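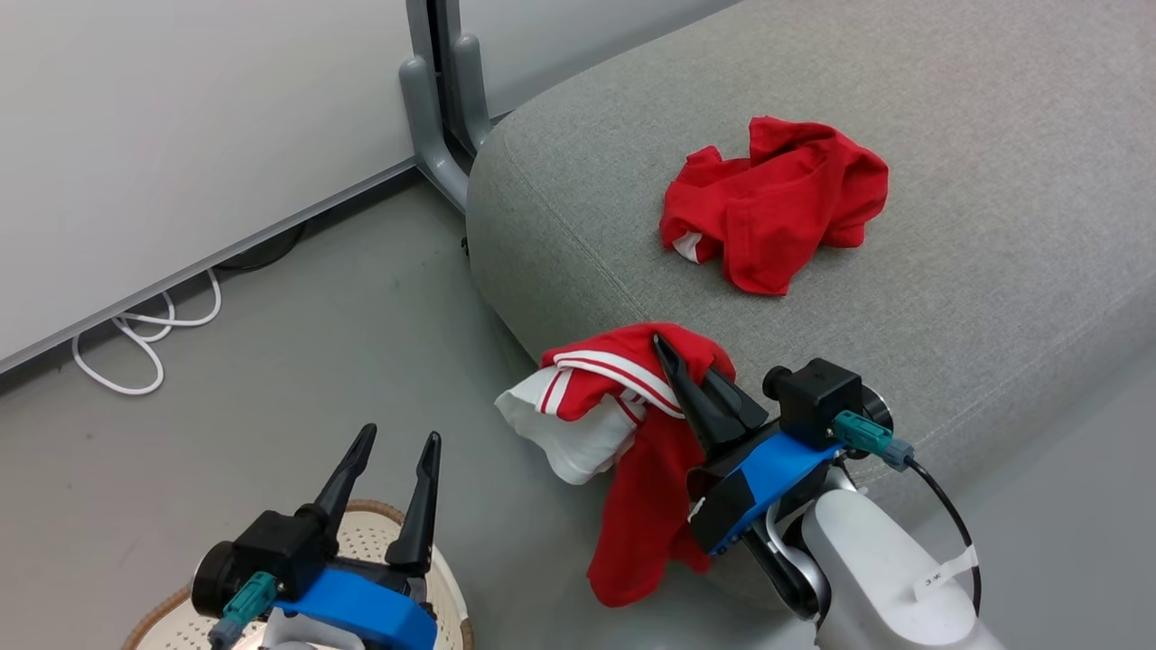 Garovside, April

Posted by Feven Lencho
3 comments | Print this page | E-mail to a friend

Monthly walk-through, liquid container storage and filling room

Hello all, and thank you for your patience while I got this typed up. I went through on Wednesday morning with Montri Prasertsri, who knows the back racks far better than I do, and we took our time over it. My comments are longer than the form allows, as usual.

1. Outer cartons dry, square and free of crushed corners – OK. The bottom row by the dock door had some softening, so Montri pulled those and flattened them for recycling.

2. Stacks no more than 3 cartons high when filled – NEEDS WORK. Bay 8 was one too high. I know space is tight when a Rerano delivery comes in, but the bottom liner takes all that weight and a split seam is a miserable thing to clean up. Please restack before Friday.

3. Caps hand tight, then checked with the torque wrench – OK. The wrench is back from calibration and hanging where it belongs, bless whoever did that.

4. Spouts pulled fully out before filling – OK.

5. Labels facing the aisle, with product name, hazard marking and fill date – MOSTLY OK. Lot 665 had the fill date written in pencil, and it had already smudged. Marker only, please. There are fresh ones in the desk drawer.

6. Empty liners nested, covered and away from the heater – OK. Very tidy, and I was glad to see it.

7. Spill kit sealed and within reach of the filling bench – NEEDS WORK. The seal was broken and the pads were low. Ketsara Yimyam has ordered more from Thaweesak and will reseal it when they come.

8. Eyewash run for the full time, water clear – OK.

Next walk-through is next month, same route. If you would like to come along and learn it, just let me know, I would love the company.

Comments (3)

Shabnam Sandhu: Bay 8 is restacked. Sorry about that, Feven!

Afroza Hettiarachchi: Does the marker rule go for the 37 small jugs on the sample shelf too?

Feven Lencho: Yes please, Afroza, those as well – and thank you, Shabnam, that was quick.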